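Home | Handling Systems | Opinion | Training | Archive | Contact

The Upkeep of a Small Cell Belongs to Those Who Use It

February 2026
By the Editorial Desk, Lindqvist Handling Review

When the Nakulix tabletop cell was installed at the Vumirby site, the handover file devoted 60 pages to the controller and two to the table. The proportion is common in this industry and, in our view, mistaken. The controller has needed very little attention. Most of the lost shifts reported to this office were lost at the table: a top that had crept out of level, a lens with a film of dust on it, a finger pad worn on one side, a bowl put back in the wrong place by someone in a hurry.

The cell is a modest one. It consists of a bench, a fixed set of containers, and a gripper tool with its own camera, made to be held in the hand while tasks are demonstrated and then mounted for the runs that follow. The items handled are small and loose, dried beans for the most part, and they are a fair test of a gripper because they roll, chip and collect in corners. A dull machine part forgives a poor setup. Beans do not forgive it for long.

The question this essay takes up is who should look after such a cell. At present the Vumirby site follows the rule adopted at Greltstead, under which the maintenance department owns every adjustment and the operators are asked to report faults and wait. The rule was written for large guarded machines, where it is sound. No one should be opening a guarded cell without training and without locking out the power, and nothing argued in this essay should be read as a challenge to that.

A bench cell with a hand-held tool is a different matter. The operator's fingers are close to the lens for the whole of a session. The operator feels a pad begin to slip well before any fault is logged. To require a written request for the cleaning of a lens, when the person asking is already holding the tool and wearing clean gloves, is to turn a short task into an afternoon. We have read requests from Vumirby that passed through three desks before a pad was replaced. During that time the cell was either idle or, worse, in use.

The usual objection is that shared duties become neglected duties. It deserves a serious answer. Where everyone may adjust a machine, settings drift, and the record of who changed what is soon worthless. Maintenance staff at Greltstead have inherited enough cells in that condition to be wary, and their wariness has earned respect. They also point out that a camera taken off its mount and put back by eye can spoil a week of work without giving any outward sign.

We accept the second point in full. The camera mount should remain sealed, and its alignment should remain with maintenance. The first point, however, is an argument for drawing a clear line. It is a weak argument for placing the entire machine on one side of it. A workable division would give operators the surface, the containers, the outer face of the lens and the finger pads. Maintenance would keep the mount, the drive, the wiring and the controller. Each side would sign the same log, kept at the bench in a plain bound book, and the log would be read at shift change by the person coming on.

Some will say that a bound book is out of date. The Nakulix software has a notes field, and it is seldom filled in, partly because an operator wearing gloves must stop, take them off and find the right screen. A book lies open. It can be read from where one stands, and a supervisor walking past can see at once whether the morning entry has been made.

The surface itself warrants more care than the present instructions give it. A white top is a good choice under a low camera, since dropped material is easy to see, but it marks and creases, and it throws back color from whatever is placed on it. Glossy containers make this worse. A program tuned on a fresh top may behave differently on one that has been wiped hard every day through a winter. The instructions should state what cloth is to be used, how the light should fall across the bench, and when the top is to be changed. They now state only that it should be "kept clean."

Light is the part most often left out. Soft shadow on one side of the bench and glare on the other is a normal condition in a shared room, where fixtures were put up for people at desks. Moving a lamp costs nothing. Yet under the current rule an operator who moves one has altered the cell without permission, and the careful operators, being careful, leave it alone.

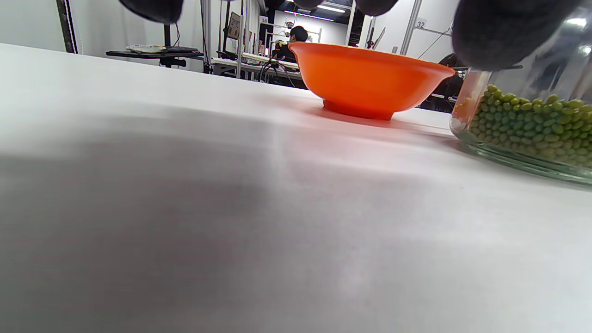

Page last updated 14 September 2026

Setup at the bench comes down to matters of this scale: gloved fingers at the lens, an orange bowl in its place, a glass jar of green soybeans at one side, and a shadow lying over part of the white top. An operator can judge all of these before the first run of the day. We ask that Greltstead revise its rule for bench cells accordingly, and that Vumirby be allowed to try the divided arrangement first.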